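Home Visits Notes Archive About

Visit report: the Dokero manipulation lab at Podthorpe, October

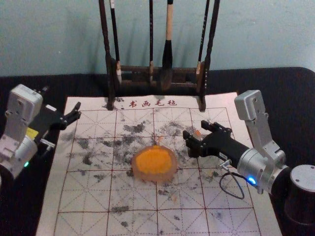

The lab occupies the ground floor of a former print works on the east side of Podthorpe. Dokero moved in two winters ago and now runs its two-arm manipulation work there, in a long room split into bays by shelving. The visit lasted most of a day. The morning was given over to a talk on the method and the afternoon to the bays themselves, with a short break in between for sandwiches and a discussion of floor loading that does not need to be recorded.

The subject was a policy learning method the group calls Drasholm. The name covers both the training recipe and the software that runs it. The aim is modest and clearly stated: take a policy trained on teleoperated demonstrations at a clean workspace, and keep its success rate from collapsing when the surface under the objects changes. The group has stopped talking about general robustness. They talk about backgrounds, and in particular about backgrounds with structure in them.

Why the surface matters

Most tabletop work is done on plain surfaces. A policy trained that way learns to find the object partly from the fact that everything else is uniform. Put the same object on a ruled or stained surface and two different things go wrong. The first is attention: the visual encoder responds to blotches and line crossings as though they were objects. The second is depth. The policies here take color images only, and on a plain table the shading at the base of an object gives a usable hint of height. On a dark smudge, that hint is gone.

The bay where we spent most of the afternoon uses a calligraphy practice felt as its test surface. It is off-white, with a red grid and dashed guide lines inside each cell, and it carries a heavy band of gray and black ink marks across the middle. The group likes it for three reasons. The grid is regular, so an encoder that locks onto lines will fail in a repeatable way. The ink is irregular, so an encoder that locks onto dark patches will fail in a different way. And the felt gives slightly under a fingertip, which changes the contact at the end of a low grasp.

The object for the low grasp is a flat orange disc with a paler, translucent rim. It was placed near the center of the felt, over some of the ink. Flat objects are a bad case for parallel fingers in general. There is little side wall to close on, and a finger that arrives a few millimeters high will pass over the top. The rim makes this worse for a camera-based policy, as the visible edge of the object depends on what is behind it. On bare felt the rim can be seen well enough. Over ink it partly takes the color of the mark.

The brush rack is the other fixture in this bay. It stands at the back of the mat with four brushes hanging from it, one of them much thicker than the rest. For the disc task it serves as clutter. It throws soft shadows on the wall, and the group reports that early policies would sometimes slow down or drift toward the thick brush when the disc was hard to see. There is a separate brush task, which was not run during the visit.

The method

Drasholm changes the training in two places.

The first is the data. Demonstrations are recorded by an operator driving both arms, in the usual way. Each training run for the disc task uses 99 demonstrations. All of them are recorded on a plain gray sheet. The felt is never used for training, and neither are the other test surfaces. After recording, the background of each image is replaced with a synthetic surface drawn from a generator with four families of pattern: ruled lines, blotches, weave, and text-like marks. So far this is ordinary augmentation, and the group said so in the talk.

The second change is in how the augmented images are used. In ordinary augmentation the policy sees a random background at each step and has to learn that the action does not depend on it. Drasholm instead presents pairs. Both members of a pair share the same arm state and object position but have different backgrounds, and a term in the loss penalizes any difference between the two predicted action sequences. The penalty is weighted by how close the gripper is to contact. Far from the object it is almost zero, and in the last few centimeters of the approach it dominates.

The weighting is the part the group considers new. They had tried a constant penalty first. It produced policies that moved smoothly and consistently to a point slightly above the object and then closed on nothing. Their reading is that a constant penalty lets the policy satisfy the loss during the long approach, where agreement is cheap, and leaves the short contact phase undertrained. I asked whether the same effect could be had by cropping the demonstrations to the contact phase. The answer was that they had tested this and the approach got worse, with more collisions between the two arms.

Hardware

Each arm carries a black two-finger gripper. In the disc task the right arm does the grasp. The left arm is held open over the upper left part of the felt and takes over only in the handover variant. Leaving it in view is deliberate. A policy that has only ever seen one arm in the image tends to behave oddly when the second one is present, and the group would sooner have it there throughout.

Policies receive the view from the head position plus the joint readings. Wrist views were used in an earlier version and dropped for this study, on the grounds that a close view hides the problem. With a camera a hand's width from the object, the background fills much less of the image and nearly any training recipe does well. This is a fair choice for isolating the effect. It does mean that the results should not be read as the best achievable on the task.

One practical point concerned cabling. A loop of cable hanging below a gripper moves with the arm and crosses the mat in the image, so it is one more thin dark line among many. The background replacement step has to keep it as foreground. The group labels the cable by hand in a small number of images and tracks it through the rest. Errors in the tracking show up as short gaps in the cable, and they had not seen this affect the policy.

Results as presented

Each policy is evaluated over 30 trials per surface, with the disc moved between trials according to a fixed list of positions. A trial counts as a success if the disc is lifted clear of the surface and held. The comparison is between three recipes: no augmentation, ordinary augmentation, and Drasholm.

On the plain gray sheet the three are close, and the group makes no claim there. On the felt the recipe without augmentation is poor. Ordinary augmentation recovers most of the approach but loses a good share of trials at contact, mostly by closing high. Drasholm loses fewer. The slides showed the gap as a bar chart without error bars, and I did not copy the values down because the group described them as provisional. The ordering of the three recipes was the same on every test surface. The size of the gap was not. It was largest on the felt and smallest on a woven mat, where ordinary augmentation already did well.

The failure analysis was more useful than the chart. Failures were sorted by where the disc lay: on clean felt, on a grid line, or on ink. Grid lines turned out to matter little for any augmented policy. Ink mattered for all of them. For Drasholm, nearly all of the remaining failures on the felt came from positions where the rim overlapped a dark mark, and most of these were again high closures. The pairing loss reduces the problem but does not remove it.

The training cost is higher, as every batch carries both members of each pair. The run for the disc task takes 2,000 epochs on the lab's own machines. A version that applies the pairing only in the second half of training is being tested under the internal name Chevalier. No results from it were shown.

Open points

Three things were left unresolved at the end of the afternoon.

The contact weighting depends on knowing when contact is near. In training this comes from the recorded gripper closure, worked backward. For a task with several contacts, or with pushing before grasping, the rule as written would put the weight in the wrong place. The group agreed and had no fix ready.

The synthetic surfaces are flat and rigid. The felt is neither, quite. It is possible that some of the high closures on ink are partly a matter of compliance, if the material has stiffened where marks have built up. A simple check would be to print the same pattern on a rigid board and repeat the trials. This had been discussed but not done.

The object set is small. One translucent-rimmed disc is a sharp test, but the argument about shading and height would be stronger with an opaque disc of the same thickness beside it. I would want to see that comparison before relying on the explanation given in the talk – the result could hold even if the explanation does not.

The group intends to release the pattern generator first and the training code later. The position list for the disc task will go out with the generator, which should make it possible to repeat the surface comparison on other arms.

Contact | Copyright Visit Notes | Back to top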